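Kiltstead Robotics Club
Minutes of the June 1, 2019 meeting

We got going a little after the hour, once everybody had found a chair and the cookies had made it all the way down the table (thank you to whoever baked, they were lovely!). The October minutes were finally approved, with one spelling fixed.

Money: the balance stands at $895. We agreed to spend some of it on spare servos and cable ties, and to put off the new banner until fall.

Ondlow meet: seven students would like to go, and we have five seats promised so far, so please ask at home about driving. Permission slips are due back at the next meeting.

Two-arm project: the team told us all about their plans for the pair, which they've named Stenel, and there was a good long chat about which arm ought to lead and which should follow.

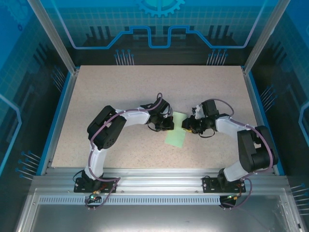
Stenel's two arms at the table with the green sheet.

The team asked for one more work session before the meet, and everyone was happy to say yes. Meeting closed with chairs stacked and the last cookies sent home.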